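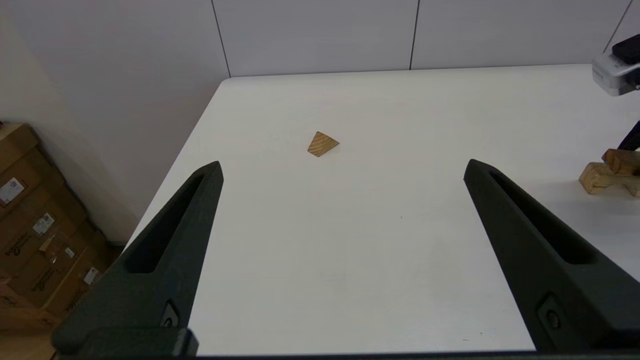
Room 4, north table. White top, a few faint specks and smudges.

FLONISMONT STUDIOS, SHARED WORKROOMS
Electrical and fire safety walk-through, ground floor
Date: 24 November 2025
Inspected by: Ilona Bodnár
Accompanied by: Fredy Flores (building services)
Marking: OK / Action / Not checked

1. Exits and escape routes

1.1 Main corridor clear to full width. OK
1.2 Rear exit door opens fully with one hand. Action
Comment: Door drags on the threshold strip for the last part of its swing. It opens, but takes a shoulder. Same remark in the June report. Flores to plane the strip or replace it.
1.3 Exit signs lit. OK
1.4 Emergency lights hold on battery for 30 minutes. Action
Comment: The unit outside Room 2 went out during the test. All others held. Replace the battery, then repeat the full test on that unit only.

2. Fire equipment

2.1 Extinguishers on their hooks, pins and seals in place. OK
2.2 Service tags in date. Action
Comment: Tag on unit 1801 is unreadable. The service book shows it was checked with the others. Ask Brarnby for a new tag.
2.3 Fire blanket in kitchenette. OK
2.4 Smoke detectors respond to test button. OK
Comment: Room 5 detector responds but the sounder is weak with the door shut. Recorded, no action at this visit.

3. Electrical

3.1 Panel door closed, area in front clear. Action
Comment: Two folding chairs leaning on the panel. Moved during the visit. Floor marking has worn off and should be repainted.
3.2 Circuit labels match circuits. Action
Comment: Breaker labeled "Room 3 outlets" also feeds the corridor outlets. Relabel.
3.3 Ground fault outlets trip and reset. OK
3.4 Portable heaters. Action
Comment: One 2000 watt heater in Room 3, run from a power strip. Unplugged and tagged. It may go back into use from a wall outlet. The strip is discolored at one socket and is to be thrown away.
3.5 Extension cords not used as permanent wiring. OK
3.6 Cords free of cuts and tape repairs. Action
Comment: Desk lamp in Room 1, cord taped near the plug. Taken out of use. Rosaura Chambi informed.

4. Floors, furniture and storage

4.1 Walking surfaces level and dry. OK
4.2 Tables stable, no sharp edges. OK
Comment: Checked by hand in all rooms. Specks and smudges on tabletops are a cleaning matter and are not scored.
4.3 Shelving fixed to wall. Action
Comment: Top bracket of the Seslow unit in Room 2 has pulled out of the plaster. Heavy boxes moved to the bottom shelf. Needs a proper anchor, not a longer screw.
4.4 Clearance below ceiling storage. OK

5. Records

5.1 Previous report on file. OK
5.2 Previous actions closed. Action
Comment: Item 1.2 still open, see above. Sánchez invoice for the alarm panel is in the folder, but the test sheet that should go with it is missing.
5.3 Key register up to date. Action
Comment: Key 59 is signed out to Percy Apaza, who returned it in June. Correct the entry.
5.4 Evacuation plan posted. Not checked
Comment: Notice board was down for painting. Check at the repeat visit.

Priority: 1.4, 3.4 and 4.3 first. Room 2 shelf to stay unloaded above waist height until the anchor is in.

Copy to: Oluwaseun Nwachukwu, Rosaura Chambi
Signed: I. Bodnár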